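### 4.2 Recording a pick by remote control

1. Put the Terach arm in **Teach** mode and wait 2 seconds for the light to turn green.
2. Open Nomine and load the practice task.
3. Hold the trigger on the hand controller and bring the wrist over the item.
4. Lower slowly, close on the item, lift, and press **Save**.

**Caution:** Release the trigger before you look away from the screen.

Record 30 runs for each item — fewer will give a shaky pick.
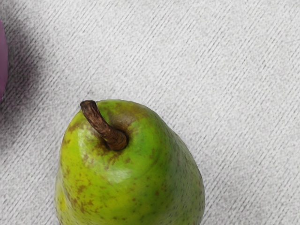

Wrist angle matters more than speed in a saved run. Turn the wrist before you lower it, and keep the same turn through the close. On the pear, aim for the wide part of the body and stay clear of the stem, which curves up and to the left in this view. Delete any run in which you touched it.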